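SPEAKER NOTES
House rules for robots that pour: what we wrote down and why
Afternoon session, Zalton workshop, September

Slide 1. Title
Wait for the door to close. Say hello, say the name of the talk, say I'm going to spend most of it on liquids and I'm happy about that.
Ask for hands: who has a written rule for what goes in a container during a manipulation test? Then: who could find it in under a minute?

Slide 2. Where the rules came from
We started at Clostard with a one-page sheet taped to a cabinet. It had grown to 6 pages by spring and people had stopped reading it. So we went back through our session logs, all 2,246 of them, and asked which rules had ever changed what somebody did.
2,125 logs had the start-of-session checklist filled in completely. I love this number. It also means 121 didn't, and those were the fun ones to read. (Pause here, people like to do the subtraction.)
Most of the gaps were on one line: "contents of vessel." Blank, or "n/a," or a question mark.

Slide 3. The contents rule
Read it out loud, slowly: "Write down what is in the vessel before the arm is enabled. If it is empty, write empty."
Cold water or dry filler by default. Anything hot needs a second person at the stop button and a separate sign-off.
Mention the Nesidix team here. They label both the vessel and the receiving cup, and we copied that the same week we heard about it. Great idea, costs a roll of tape.

Slide 4. Fill limits
Our cap is 300 milliliters per pour trial. Somebody will ask where it comes from: it's what our table mat can hold with room to spare. Work out your own from your own mat!
Don't get pulled into the mat discussion. It can go on forever. Offer to talk at the break.

Slide 5. Grasp before tilt
The heart of the talk, slow down.
Rule as written: lift, hold, look, then tilt. The hold is a real step with its own line in the script. You want to catch a slipping grasp while the spout is still high and the vessel is level.
Second half of the rule: the receiving cup is placed and checked before the lift. No sliding it into position under a moving spout, by hand or with the other arm.

Slide 6. Photo 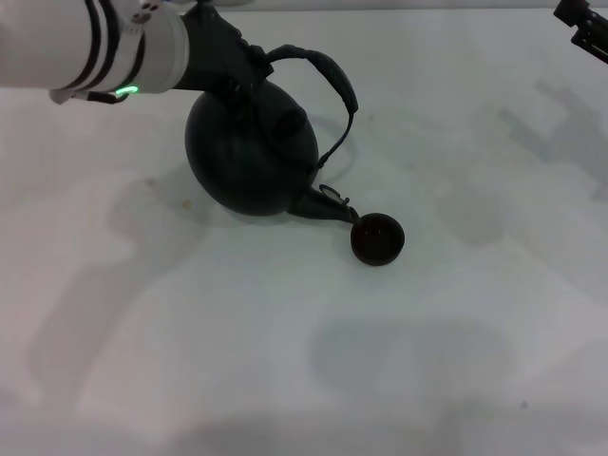

Kettle held near the lid, spout just above the left rim of the cup.
Talking points, pick two or three:
Look at where the grasp is. The handle is free and the gripper is closed near the lid area. Our sheet used to say "grasp by handle," and we changed it to "grasp as stated in the task plan." A reviewer needs to know which one was intended.
Spout height. It's close to the cup, and we like close. A low spout makes for less splash.
Small cup, big kettle. Great moment to ask the room what they'd write for a fill limit.
The green light on the wrist. Ask who can say what each light color means on their own arm. Put it on the sheet next to the stop button location.

Slide 7. Two arms, one table
The idle arm gets a parking position and the parking position gets a name. We borrowed this from the Hwang guide, section on shared workspaces, and it has made our handovers so much easier.
If both arms have to be near the vessel, say in the plan which one moves first.

Slide 8. Wiping down
Short slide. Surface checked and wiped between trials, marks noted if they won't come off. Cables looked at too, all the way along.

Slide 9. What we cut
Everybody's favorite. The rule about sleeve length, the rule about music, and a paragraph on kettle brands that was longer than the emergency procedure. The sheet is back to one page.

Questions
Have the printed sheet ready to hand out. If time is short skip 8, keep 9.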